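Hullden water hardness to rise as Birnia borehole returns to supply

Households in the Hullden supply area will receive harder water from November, when the borehole at Birnia is brought back into use after a long shutdown for relining. The change affects 2,362 properties, most of them in Hullden itself and the remainder along the Pettigrew road.

The area has been fed from the Zevivska reservoir while the borehole was out of service. Reservoir water is drawn from upland catchment and is naturally soft. Groundwater at Birnia passes through chalk before it is pumped and carries more dissolved calcium and magnesium. The two sources will be blended at the Pettigrew treatment works, with the share of borehole water raised in steps over 13 days.

Nestor Calimlim, supply engineer at the works, said the blend would meet all drinking water standards at every stage. "Hardness is not a safety limit. It affects scale, soap and taste. People who moved here during the shutdown will not have seen it before, and they may notice a film on tea or white marks on taps."

The relining work replaced the upper section of steel casing, which had corroded at the joints. A camera survey found fine sand entering the bore through one of them, and the pump was withdrawn before it could be damaged. A stainless steel liner has now been grouted into place and the pump has been refitted at a lower level. Test pumping was completed without any further sand being recorded.

Samples were taken from the wellhead and from 6 points on the network during the test. Results for bacteria, nitrate and metals were within limits. Turbidity was slightly raised on the first run and fell after the main was flushed.

Some discoloured water is possible while the flow is being changed. The direction of flow will reverse in 2 of the trunk mains, and this can disturb iron deposits on the pipe wall. Flushing will be carried out at night from the hydrants nearest the works. Customers who find that their water is brown or cloudy should run the cold kitchen tap slowly until it clears and should avoid using the washing machine in the meantime.

Pressure should stay the same for most addresses. Properties on the higher part of the Pettigrew road may see a small increase, as the borehole pumps deliver directly into the upper zone. A pressure-reducing valve at the foot of the hill has been serviced and reset.

Dialysis patients who treat themselves at home have been contacted separately. Fish keepers are advised to test tank water before each change during the blending period. Home brewers, launderettes and anyone operating a steam boiler may also need to adjust their dosing. A weekly hardness figure for each zone will be posted at the works gate and printed on the notices sent with bills.

Advice for kitchens and appliances

The works has issued the following guidance for domestic customers.

1. Dishwashers. Reset the hardness level on the control panel and fill the salt compartment. Machines set for soft water will leave a white bloom on glasses.

2. Kettles and coffee makers. Descale with citric acid when a layer can be seen on the base. Rinse and boil once with clean water before use.

3. Worktops and hobs. Wipe up splashes before they dry. Do not use vinegar or acid descaler on marble or other limestone surfaces, which will etch. A damp cloth and a neutral cleaner are sufficient.

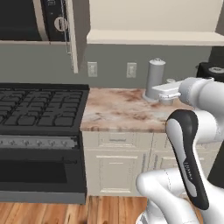 4. Taps and shower heads. Unscrew the aerator or rose and soak it in descaler. Check the maker's instructions first if the finish is plated or coloured.

5. Water softeners. Units that were bypassed during the shutdown should be regenerated before being returned to service. Keep one unsoftened tap for drinking and cooking.

6. Washing machines. Use the detergent dose given for hard water on the packet.

Enquiries about the change can be made at the Pettigrew works office, which is open until 4 pm.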